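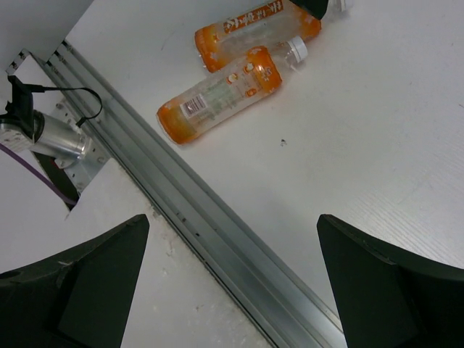 Plavance Work Table with White Top and Aluminum Profile

Item group: tables for sorting and checking
Maker: Trimex
Delivery: in parts, with tools

Plavance is a simple table for people who work all day with small and medium things: drink bottles, jars, cartons, samples from a shop. The top is white, and along it runs a silver aluminum profile with grooves. On the other side of the profile there is a second white surface, a little lower than the table top. Many customers put there the things which are waiting, and keep the main top for the thing they are checking now.

We made the first Plavance for our own sorting room in Sunau, where empty plastic bottles come in for checking before recycling. Clear bottles are not easy to see on a steel table, the light goes through them and comes back from the metal. On a matt white top you find the cap and the neck at once, and you can read small print on a label without lifting the bottle. After some months other departments asked for the same table and we began to sell it.

The top

The board is 13 mm thick and has a matt white surface on both sides. When one side has become too old you can take out the screws, turn the board and use the other side. Please note that white shows dirt. Dust and small scratches will be visible after some time of normal work, mostly on the lower surface where boxes are pushed in and out. This does not change how the table works, but if you need a top that looks new for visitors, please order a spare board together with the table.

The profile

The aluminum profile has parallel grooves over its length. You can fix lamps, label holders, small brackets or a stop bar in the grooves with normal slot nuts. A bag with slot nuts and screws is in the package. Cables can be led under the board, there is an opening for this at the bracket plate.

The profile also protects the edge of the board. Wipe it lengthwise with a soft brush, because sugar from drinks likes to stay in the grooves and then the slot nuts become hard to move.

Sizes and weights

Total length: 2000 mm
Free length between the brackets: 1952 mm
Thickness of top: 13 mm
Largest load, spread evenly: 217 kg
Color of top: white, matt
Color of profile: silver

The height is adjusted at the feet with the key from the package. Two persons are needed to turn the table over, please do not try it alone.

Working with bottles

Round bottles roll. If you sort bottles lying on their side, lay them with some angle to the profile and not parallel with it, then they stop against each other and do not run down the whole table. For fully round glass bottles we recommend the rubber strip (order it separately), which is pressed into the upper groove by hand.

Bottles with screw caps should be closed before they come on the table. The top is resistant to juice, tea, coffee and mild detergent. It is not resistant to acetone, so for removing label glue please use warm water or citrus cleaner.

Cleaning

Use a damp cloth and a little dish soap, then dry with a second cloth. Do not use steel wool or powder cleaner. Check the small bolts on the bracket plate each June, or whenever the table was moved to another room.

What customers write

"We use three tables in one line. The grooves were the reason we bought, now the lamps are where we want them. I would like a longer model." – Kulap Saengthong, Thammasiri packing room

"Assembly was fine, but the drawing for the feet is too small to read. The larger one came by mail next morning." – Brahim Kamel

Thank you to Mr. Kamel, the drawing is now printed on a full page.

In the package

Top board, lower board, aluminum profile, two bracket plates, four feet, bag with bolts and slot nuts, key, assembly drawing.

Extra parts

Spare top board, white
Rubber strip for the groove
Label holder, clamps on the profile
Set of wheels, two with brake (the table becomes higher with wheels, please ask us for the measure)

Questions and orders

For prices and delivery time please write to Maricel Dizon in the Trimex sales office. Technical questions about brackets and loads are answered by Kamol Ratanaporn – he is in the workshop until 4 p.m. and prefers that you send a sketch.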